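Ticket: Gravdale clip-lid set, one lid won't seat and the tall tub has no lid that fits
Status: closed

Hello all, I'm keeping this as a running log because my first message got rather long and I kept thinking of things to add (sorry!). I bought the Gravdale 13-piece set of clear food tubs in July, from the Ortner shop in Hilville. I don't use them for food much. They're for small bits and pieces - buttons, clips, spare batteries, the odds and ends that otherwise live in my coat pockets.

The trouble is with the lids. One of them goes down on three sides and pops up on the fourth, and the tall tub seems to have come without a lid of its own. I've pushed, I've pulled, I've sat on it. I'd like to know whether I've got a duff lid or whether I'm being daft.

Step 1. Get everything off the shelf

I started on the grey table with whatever was there already. That meant the bear in his pink shirt, the peach alarm clock lying on its side and the white box all stayed put while I made room for the tubs. The one with the grey lid and the orange label went at the back on the right, as it isn't part of the Gravdale set and I didn't want it confusing matters. It came from Asta's kitchen years ago and closes beautifully, wouldn't you know.

The table wanted a wipe too, it's all white specks and smears, but I decided that could wait until the sorting was done.

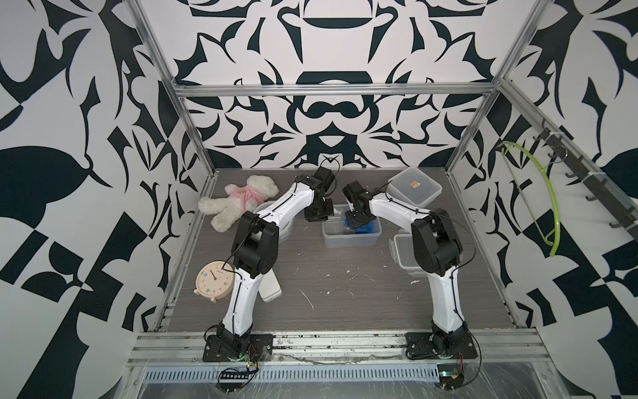

Step 2. Wash and dry the lids

Warm water, a bit of washing-up liquid and an old toothbrush round the groove. I found a surprising amount of fluff in there, and what I think was a grain of rice. Dried them flat on a tea towel overnight. The stubborn lid was exactly as stubborn the next morning, so that's dirt ruled out, at least on the lid side.

Step 3. Try each lid on each tub

Tedious, this one, but I put the radio on and got through it. I tried the bad lid the right way round, then turned it half a turn, then clipped the short sides first and the long sides second. Half a turn made it a little better! It still lifted at one corner if I let go. Two of the others would go on either tub of the same width with no fuss at all, so I don't think the tubs themselves are bent.

Nothing I own fits the tall one. The nearest lid drops straight inside it and then I have to fish it out with a spoon.

Step 4. Look for a missing seal

Ferdinand Hubmann asked on this ticket if the seal was still in the groove. I hadn't thought to check. It's there, but it feels flatter along one side than the others, and when I pulled it out it had a twist in it. I laid it back in and pressed it down with the handle of a teaspoon, working from one corner to the next.

Step 5. Lay it all out again

For the last go I had the tall tub standing open next to the bear, the clip-lid ones over on the right with their lids on, and the loose clear lid lying between them where I couldn't lose it again. Have I missed a tub that ought to go with it? I've been staring at the things for so long that they all look the same shape to me now.

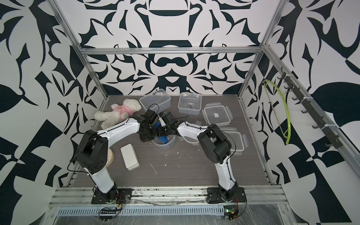 Severin Hollenstein: The tall tub was sold open in the older sets, so you haven't lost anything. We can send a press-on cover for it if you'd like one. For the lid that lifts, take the seal out again and leave it in warm water for 8 minutes, then put it back starting at the middle of a long side. Starting at a corner is what gives you the twist.

Right, did that just after 3 this afternoon. Starting in the middle is fiddly, and the seal wanted to jump out at me twice, but it lies flat now and the lid clicks on all four sides. I turned the tub upside down with a handful of buttons in it and only had to pick up the ones I'd dropped beforehand. Yes please to the cover, and thank you both, I'm really chuffed with that! I'm happy for this to be closed - I'll open another if the corner starts lifting again.

Related tickets
Clip snapped off small Gravdale tub
Can the lids go on the top rack of the dishwasher?
Cloudy patches after washing
Getting old labels off clear plastic
Seal smells of onion
Ordering 2 spare seals in one parcel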